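Diario, 8 de agosto de 2020

Tarde. Ventilador encendido, persianas bajadas, el café de esta mañana todavía en la taza. Quería cerrar hoy la hoja de gastos y no la he cerrado.

Lo que hay: 542 euros en la cuenta del taller después de pagar el seguro. Lo que pide la lista: mucho más. Ya lo sabía en abril, cuando la hice, y la hice igual.

Primero el brazo. Sigo sin decidir entre el de Goltgate y el de Sugiyama. El de Goltgate es más barato pero la pinza va aparte, y la fuente también, y el cable de la fuente (esto último lo vi en la letra pequeña, menos mal). El de Sugiyama viene completo y tarda 9 semanas en llegar. Nueve. Escribí a Vallulura por si tenían uno de segunda mano y me contestan que "en septiembre se verá". Bueno.

Mientras tanto, simulación. No cuesta nada salvo la luz y mi paciencia. Toda la mañana con la mesa morada, el brazo negro y la pieza naranja en L encima de la base verde, con el cajón gris detrás. Moviendo cosas para saber cuánto sitio necesito de verdad antes de encargar el tablero.

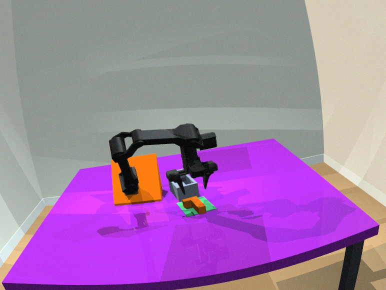
Y el tablero es justo lo que me tiene frenado. Si lo pido demasiado pequeño luego no hay remedio, si lo pido grande no pasa por la puerta del trastero, que ya medí dos veces y me dio dos medidas distintas. Mañana la mido otra vez. Con el metro bueno, no con el de costura.

La base del brazo quiero atornillarla, nada de sargentos. Eso son 34 euros más entre placa y tornilleria, según la ferretería de abajo. Apuntado en rojo. Lo de las patas lo dejo para cuando sepa el peso, que en la ficha de Goltgate pone una cosa y en el manual otra.

También dudas con la pinza. Los dedos acabados en punta me gustan para piezas pequeñas, pero para una L no sé, depende de por dónde la agarres. Podría imprimir otros dedos yo mismo. Tendría que comprar filamento, otra linea en la hoja. Todo es otra línea en la hoja.

Después de comer (gazpacho de pie, en la cocina) me puse con el tema cámara. Cámara en la muñeca sí o no. Es lo más caro después del brazo y llevo semanas dejándolo para el final. Puse la vista de cerca en el simulador, con los dos dedos a los lados y la L naranja sobre el verde, y me quedé mirándola un buen rato con la calculadora en la mano. Creo que sí. Creo que prefiero recortar en el tablero y quedarme con la cámara, aunque sea la básica, la de Skernbridge, que al menos contestan los correos. Falta preguntar si el soporte entra en el precio. Y si hacen factura sin recargo, que la otra vez hubo lío.
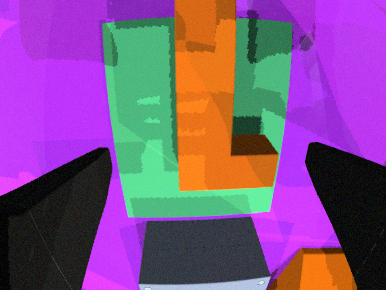
Para el lunes

Escribir a Skernbridge, soporte y factura.

Pedir a Goltgate precio cerrado con pinza, fuente y el dichoso cable. Por escrito.

Medir la puerta. Otra vez.

Partir la compra en 3 pagos: brazo primero, cámara en otoño, lo demás cuando se pueda. Si Sugiyama me deja reservar sin señal, replantearlo todo, pero dudo que me dejen.

No mirar más comparativas por la noche. Ayer me dieron las dos y acabé leyendo opiniones de un modelo que ni siquiera venden aquí.

Se me olvidaba, los portes. No he puesto los portes en ningun sitio. Abro la hoja otra vez y ceno luego.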